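The price of a garage in Grastcombe

For as long as anyone in the town can remember, a garage on Rudd Lane has been worth the same as a garage on the seafront. The district's schedule of minimum property values says so, and the schedule is the thing on which transfer fees are worked out. That one of these garages overlooks the bay and the other overlooks the back of a tyre depot has never troubled it.

The schedule was last revised 17 years ago. It runs to 20 pages, divides the district into 13 zones and contains, on page 3, a rate for land used in the keeping of geese. In December 2022 the council announced that it would be redone, and that everyone with an interest would be asked what they thought. Everyone with an interest was already telling them, mostly by letter and occasionally through the window of the revenue office.

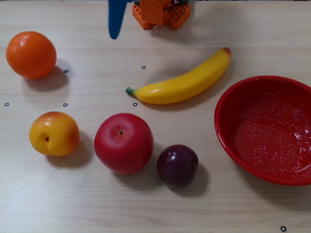 Orange, banana, peach, apple and plum, all artificial, with a red bowl.

The job of turning the old zones into sensible ones fell to Zofia Walczak, who came to the land office from a career in drainage and regards it as good preparation. She has a desk by the radiator and a map of the district on which the zone boundaries are drawn in felt tip. One of them goes through the middle of a chip shop.

"The owner pays the lower rate on the fryers and the higher rate on the seating," she says. "He's very decent about it. He did ask if he could move the tables."

The difficulty is that nobody agrees which way fairness points. Sellers in the old harbour zone want their rates brought down, on the grounds that no buyer has paid the official figure in years. Farmers out towards Osumel want theirs put up, having noticed that compensation for the bypass will be worked out from the same table. A few people own property in both places and have written in twice, with great feeling, on opposite sides.

The council hired a firm called Erkulix to model it all. Their report was handsome and used the word "granular" a good deal. It proposed a separate rate for nearly every street, which pleased the streets that went down. Walczak read it on the train – both ways – and sent it back with a note asking who was going to type it in. 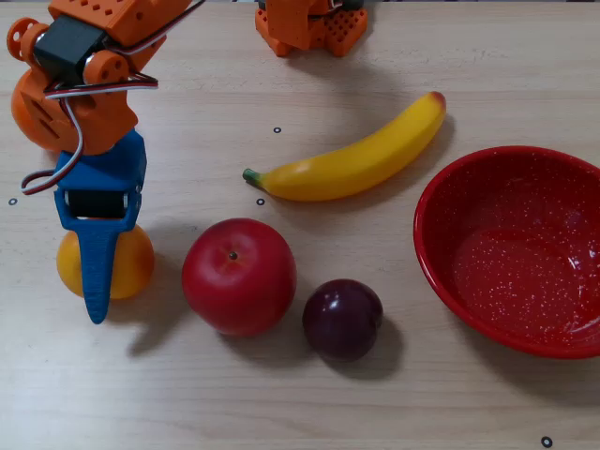
Her own method is slower. She takes the recorded sales for each zone, throws out anything sold between relatives, and goes to look at what is left. Relatives are a bigger problem than you might think, as on paper half the farmhouses in the district seem to have changed hands for the price of a decent bicycle. It is a matter of comparing like with like, she says, and a toy apple is no guide to the price of apples, however good it looks beside a bowl on a pale wooden table. A farmhouse sold to a favourite nephew belongs on that table too.

The draft rates go on display at the land office in March. The harbour will come down a little, Osumel will go up by less than it hoped, and the chip shop will be placed entirely in one zone. Walczak won't say which. The geese are under review.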